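Baltley Seed Library – progress report no. 2
2026-04-13

Hi Palesa,

You asked for something short on where your grant has got to, so I've skipped the template and just written it down. Shout if the Fonia board needs the formal version and I'll redo it with the headings.

The big news is that we're open! The doors (well, door) opened in February in the side room of the old Sombatkul grocery, and we've signed up 200 members already. I'd told you to expect fewer than that by winter. Most of them are from the Reltia end of town, and I think that's down to the bus stop being right outside.

We've now got 41 varieties on the shelf. Beans and tomatoes make up far too much of it – everyone who saves seed saves beans and tomatoes – and I'd love more leafy stuff and a few native grasses. I've written to two growers out past the weir and one has said yes to a swap of warrigal greens for our purple climbing beans.

Germination testing is the bit that's behind. I did the first lot on damp paper towel in my laundry and the results were all over the place. The carrots were hopeless. One jar of parsnip was so old that I composted the lot. I've pencilled in the rest for the next few weekends, and anything that comes up poorly will get a "sow thickly" sticker or get chucked.

We ran two seed cleaning mornings and both were full. The second one got a bit wild with the lettuce fluff (I was still picking it out of my jumper days later) but people stayed well past lunch and 14 of them have asked for another. I'd like to make it a regular thing over winter when the gardens are quiet.

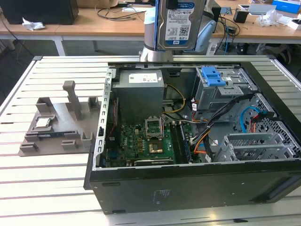 On money, we're in decent shape. The shelving came in $300 under what I'd allowed, and with your okay I'd like to put that towards proper paper envelopes and a second dehumidifier. The room faces south and gets clammy after rain, and I don't want a whole season's seed going mouldy on us. Rent is paid to the end of June.

Still to do before the next report: finish the germination tests, get the borrowing cards reprinted with the right opening hours, and sort out labels for the garlic, which goes out in the next week or so.

Could you let me know about the $300 by Friday? The envelope people want an order in before they'll hold the price.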